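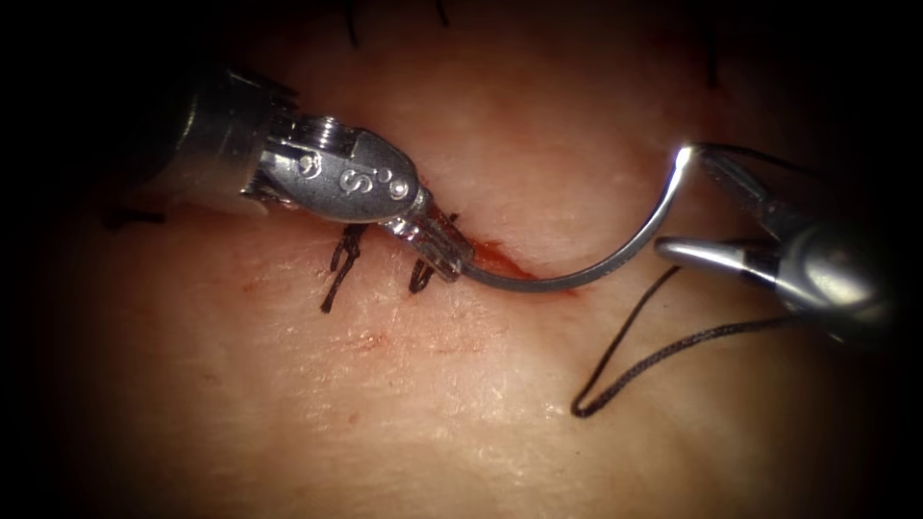 Zinash Worku, Program Lead, Skarnance Skills Fund

Grants > Health Training > Progress Reports

27th December

We have now spent most of the Welora grant on teaching clinic staff to write discharge letters that patients can read. Staff were keen. The letters are getting there.

Eleven sites signed up and seven have sent us samples, which came to 400 letters by the cutoff. Santino Salinas read every one and has asked for January off. His main finding is that "as discussed" still appears in letters to people who were asleep for the discussion.

The wound care sheet did best. It used to run to four pages and mention the parking garage twice. Man-lok Kao got it down to one - the garage survives, in a footnote, at the insistence of parking.
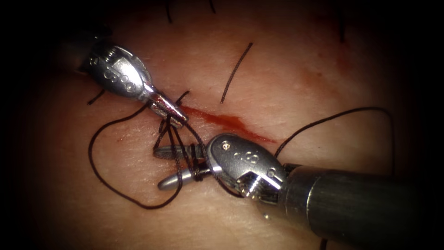
Instruments at either side of a short cut.

Printing went over by $2,000 after we ordered the old version by mistake. We have plenty of scrap paper if the fund would like any.

Still to do: the Spanish letters, and a reply from the four quiet sites. Lăcrămioara Anghel is calling them again next month.

3 shares | 2 comments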